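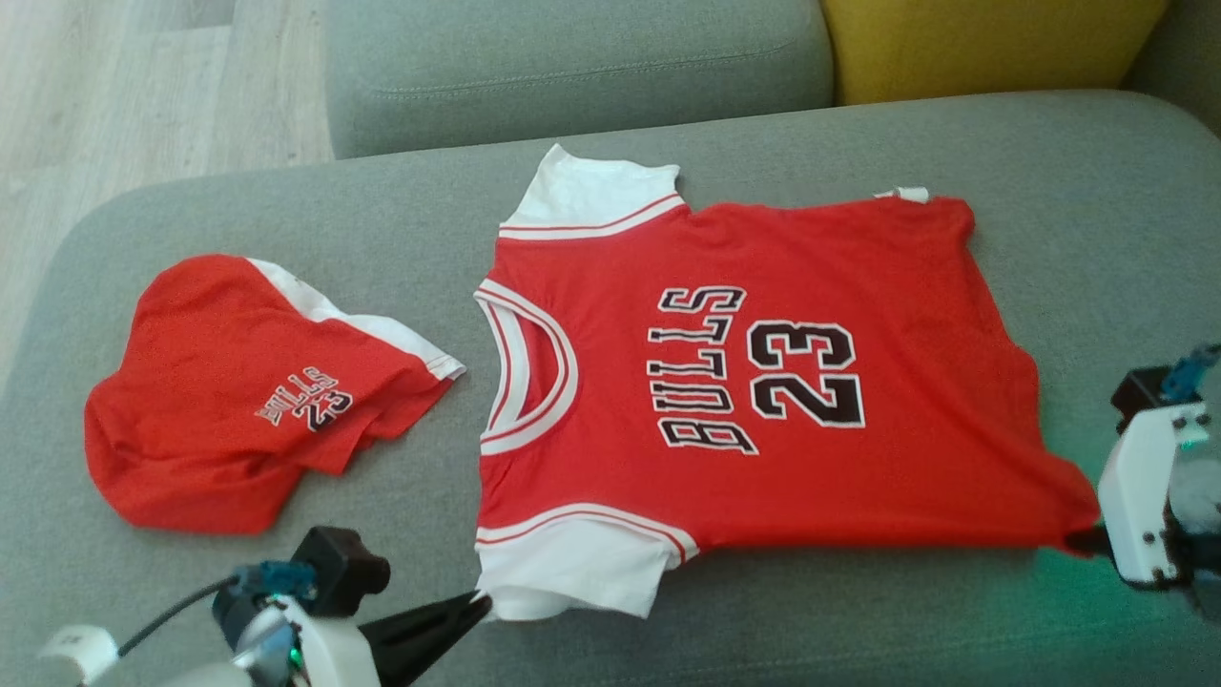
동네 중고 옷 교환 장터가 올가을부터 자리를 옮긴다고 해요. 원래 열리던 Bodholm 시장 옆 주차장이 공사에 들어가서, 이번 10월부터는 Nemville 도서관 1층 로비에서 열린답니다. 저는 지난봄에 처음 가 보고 완전히 빠져서(아이 겨울 외투를 거기서 두 벌이나 구했거든요) 소식 듣자마자 도서관에 들러 안내문을 읽고 왔어요. 읽다 보니 장소만 바뀌는 게 아니더라고요.

제일 큰 변화는 교환권이에요. 지금까지는 옷 한 벌 가져가면 종이 쿠폰 한 장을 받아서 다른 옷 한 벌과 바꾸는 식이었잖아요. 저도 그 쿠폰을 주머니에 넣은 채로 바지를 세탁기에 돌린 적이 있어서 남 일 같지가 않은데, 앞으로는 Nzioka라는 적립 카드로 바뀐대요. 도서관 대출증만 한 카드고, 옷을 내면 점수가 쌓이고 가져가면 빠져요. 어른 외투는 점수가 좀 높고 티셔츠나 운동복 상의, 아기 옷은 낮아요. 남은 점수는 다음 장터로 넘어가고요. 저는 이 부분이 제일 반갑네요! 예전에는 그날 쓰지 못하면 그냥 끝이었으니까요. 마음에 드는 게 없는데 쿠폰이 아까워서 들고 온 목도리가 아직도 서랍에 있어요.

지난 시즌 결산도 같이 붙어 있었어요. 봄 한 철 동안 들어온 옷이 2635벌, 다녀간 가구가 577가구래요. 생각보다 많아서 좀 놀랐어요. 제가 갔던 날은 비가 와서 천막 밑에 다들 옹기종기 서 있었거든요. 가장 빨리 나간 건 역시 아이 옷이고, 가장 많이 남은 건 남성 정장 바지였답니다. 우리 집 옷장만 봐도 이해가 가요. 남은 옷은 Fleltari 수선 공방으로 보내서 가방이나 앞치마로 다시 만든다고 하고, 그렇게 만든 물건 일부는 이번 장터 입구에서 볼 수 있대요. 정장 바지로 만든 장바구니라니, 저는 벌써 하나 찜하고 싶은 마음이에요.

운영 시간은 오전 10시부터 오후 3시까지. 전보다 한 시간 일찍 닫아요. 도서관 열람실이 바로 위층이라 오후에는 조용히 해야 한다는 이유인데, 느긋하게 점심 먹고 나가던 분들은 조금 서두르셔야겠어요. 한 번에 낼 수 있는 옷은 한 가구에 30벌까지입니다. 작년에 이사 가는 집에서 상자를 통째로 들고 와 접수가 밀린 일이 있었다고 하더라고요.

옷 상태에 대한 기준도 조금 까다로워졌어요. 깨끗이 빨아서 가져오는 건 당연하고, 지퍼가 고장 났거나 목이 심하게 늘어난 옷은 접수하지 않는대요. 단추 하나 빠진 정도는 괜찮고요. 속옷과 양말은 새것만, 신발은 이번에도 안 받습니다. 저는 신발 좀 받아 줬으면 했는데 냄새 문제로 의견이 갈린다고 해서 할 말이 없었어요(네, 우리 집 운동화들을 떠올려 보면 그럴 만해요).

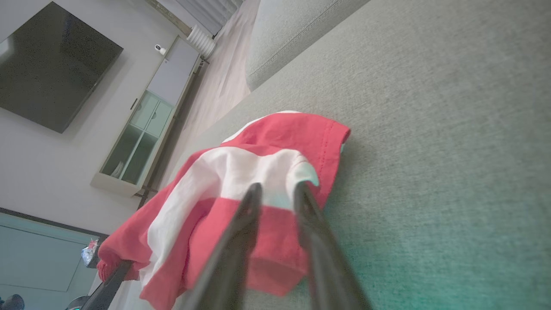 운동복은 따로 모아 두었으면 좋겠다는 의견도 있었어요. 접수대 앞에서 같이 안내문을 읽던 분 말씀이, 지난번엔 아이 체육복 하나 찾느라 니트 더미까지 다 뒤졌다며 이번엔 치수만이라도 크게 써 붙여 주면 좋겠다고 하시더라고요. 어른 옷이랑 아이 옷이 섞이면 줄만 길어진다는 말씀도 하셨고요. 저도 옆에서 고개를 끄덕끄덕했습니다. 직원분이 메모를 하셨으니 기대해 보려고요. 다만 로비가 주차장보다 좁아서 옷걸이를 전처럼 많이 세울 수는 없고, 탁자 위주로 꾸민다고 해요.

탈의 공간은 드디어 생깁니다. 로비 안쪽 작은 회의실을 쓰고, 거울도 놓는대요. 주차장 시절에는 외투 위에 외투를 걸쳐 보고 대충 감으로 골랐는데 말이죠. 그렇게 데려온 청바지가 무릎에서 딱 멈췄던 기억이 있는 저로서는 이것만으로도 옮긴 보람이 있어요. 입어 볼 수 있는 건 한 번에 세 벌까지.

카드는 장터 당일 입구에서 바로 만들어 준답니다. 발급비는 없고, 잃어버리면 재발급에 2천 원이 들어요. 예전 종이 쿠폰을 갖고 계신 분은 10월 장터에서만 점수로 바꿀 수 있으니 서랍을 한번 열어 보세요. 저는 두 장 찾았어요. 하나는 글씨가 거의 지워졌는데 받아 주려나 모르겠네요.

차를 가져오실 분들은 도서관 주차장이 작다는 점도 생각하셔야 해요. Bodholm 시장 쪽에서는 걸어서 금방이고, 오르막이 조금 있어요. 유아차는 정문 말고 옆문 경사로로 들어가면 되고요. 옷이 많으면 바퀴 달린 장바구니를 추천해요. 지난봄에 종이 가방 두 개를 들고 갔다가 하나가 길에서 터졌거든요.

11월 장터 날짜는 아직 안 나왔어요. 도서관 행사 일정과 맞춰 봐야 한다고 하니, 정해지면 로비 게시판에 붙는답니다. 저는 일단 이번 주에 아이 옷장부터 정리해 보려고 해요. 작아진 내복이 한가득인데 내복은 속옷인가요, 아닌가요? 그건 안내문에 없어서 다시 물어보고 올게요.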